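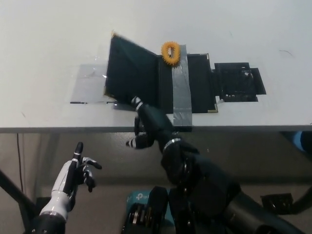 Folding board on the bench, left panel up, tape down the middle.

Skultard
Jul 2, 2024
Looking for opinions on the hinge line. The board is black with thin gold edging, and the middle is held with silver duct tape running top to bottom. It folds, but the left panel springs back a little when I let go of it. I want it to lie flat. Has anyone replaced tape on one of these with something better?

Umomeck
Duct tape is the problem. The adhesive creeps under a constant bending load and the backing has a memory. Use bookbinding cloth and PVA. Leave a gap of 3 mm between the panels or it will bind when closed.

Tripathi
Disagree on PVA. It wants a porous surface on both sides, and a coated board isn't one. Scuff with 800 grit first or use contact cement. I did mine with contact cement in May and the joint has not moved.

Umomeck
Contact cement gives you one try at alignment. PVA on a scuffed face holds fine at this size.

Skiterum
What is the clear sheet under the raised panel? If that is film stuck to the table, the panel may be catching on it. Check that before you cut anything.

Skultard
Film, yes. I'll peel it and test again. The orange spiky ring on top is doing nothing useful as a weight, by the way.

Tripathi
Too light. Use a flat steel plate and leave it 4 hours, longer if you go with PVA.

Skiterum
Also clean off the old tape residue - mineral spirits on a rag, and keep it away from the gold trim until you've tried a corner.

Umomeck
Agreed on the corner test. Still would not use contact cement.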